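# Automation at a Snack Packing Firm: What Changes for the Packers?

Project report, workplace studies module
Shahab Najafi

## 1. Why this topic

The firm I looked at, Dritano, packs mixed snack boxes for offices and small hotels. In January the management announced that part of the packing would be automated within two years. The announcement used the phrase "freeing people from repetitive tasks" twice on one page. I wanted to know who would be freed, and what they would be doing afterward.

The firm employs 21 packers at its Grilstead site. I spoke with 9 of them during breaks, and with one manager. This is a small group and I chose it by who was willing to talk, so nothing below should be read as a survey result.

## 2. The work being automated

The supplier, Nidero, does not program the picking by hand. People pick and place packets with hand-held grippers, a camera on the tool records it, and the recordings are used to train the machine. The supplier's handout says 2533 recordings had been collected when I asked. It does not say how many were usable, and my email about this was not answered.

Part of the recording is done in ordinary homes. The manager called this "variety." I see the argument, but a living room table has little in common with a packing line where the boxes keep coming.

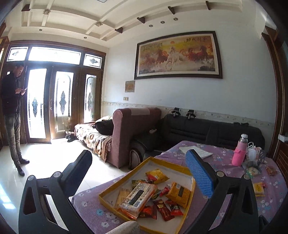 *Figure 1. Packaged snacks in a box lid, between the two pads of a hand-held gripper.*

Packets like these are harder than they look. Clear wrap shines, thin packets slide under thick ones, and a cracker can break with no mark on the outside. The packers I interviewed deal with all of this by feel. One of them told me she knows a broken cracker by the sound. I could find no mention of sound in the supplier's material.

## 3. What changes for the packers

The plan, called Rajan internally, keeps all current jobs "in the first phase." No length is given for that phase. Packers would move to checking boxes and clearing jams. Four people I spoke with expected this to be more boring than packing, and two said they would like the rest for their wrists. The others had no firm view.

Pay is the weak spot. Packers now earn a bonus when they finish more than 300 boxes in a shift. If the machine sets the pace, it is unclear whether the bonus stays. The manager said it was "being looked at."

There is also the question of skill. If packers' movements are later recorded on site, they will be teaching the machine for their normal hourly wage. The plan has no line for this.

## 4. Limits of this report

I did not see the machine run. I had one handout, one internal plan and my interview notes. The claim that automation will cut errors may be true, but the firm would not give me its current error rate, so I can't compare anything.

## 5. Questions still open

- How long is the first phase?
- Who pays when a box goes out with broken items?
- Does the bonus survive?

I have sent these to the manager and will add any reply as an appendix.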